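The case against the tidy toy box

Provley will sell you a toy storage system in eight parts, with labels. Gastolgate does one with lids. I have owned both, and I remain unconvinced that either has ever been used as intended by anyone under the age of ten.

The theory is that children play better when everything has its place. Perhaps. At the Marar toy library, where 193 families borrow by the month, sorting the returns used to take two evenings a week, and the sets still went home muddled.

Metal bins are my own preference, and I came to them grudgingly. They are ugly and they make a racket, and no catalogue would put one in a child's bedroom. But paint scraped off the inside wall, as on the back of this one, doesn't trouble me the way a split plastic lid does. A yellow building block can lie on its side in the corner, well away from the orange-red one, and I see no harm in it. Labels can wait until somebody asks for them. 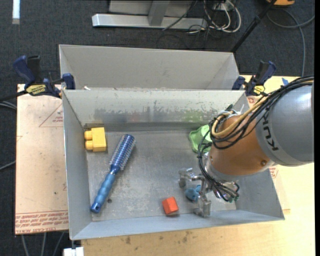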